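Ticket: Lillow cell, kitting table, bowl station
Status: Open, monitoring
Site: Bralanthorpe
Raised by: second shift

Problem: The arms stop partway through a bowl cycle and the panel shows "position not confirmed." An operator has to clear it and restart. The counter stood at 1,083 cycles when the ticket was raised, with 16 stops logged.

Effect on staff: Before the cell went in, two people packed at this table by hand. One moved to labeling and the other now watches the cell and the line next to it. Every stop pulls that person off the line, so the line slows too. Second shift asked for this to be written down because the staffing plan assumed one check per 1,000 cycles.

Check 1, bowl position. The pink bowl has no fixture and sits directly on the pale tabletop. Asked all shifts to leave it where it is and not slide it over to wipe underneath in the middle of a run.

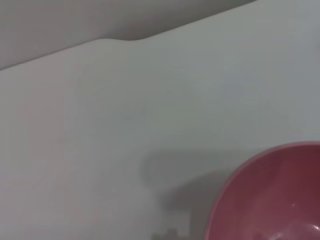

Page last changed: June, 2:40 p.m.

Check 2, shadows. The wrist view picks up the gripper's own shadow on the table next to the bowl. Diltis support asked whether the overhead lights had been changed. Maintenance says one row was replaced in June. Sent them the settings from before and after.

Check 3, soft items. Operators report more stops with soft pieces than with firm ones. Ran a set with both arms working at the bowl, one gripper on each side of the piece.

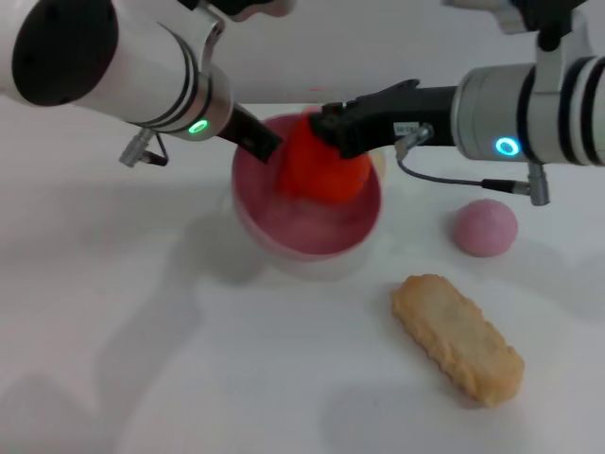
Slowed the closing speed on both sides for the next run and left everything else alone. First shift is to note the item type at each stop, on the paper sheet for now. The Hattori screen has no field for it.

Request from the floor: let the cell operator clear this stop without calling a lead. Lead approval was set up for the first 4,000 cycles. Passed to the shift office, no answer yet.

Next step: compare stop sheets from both shifts, then decide on a bowl fixture. Keep ticket open.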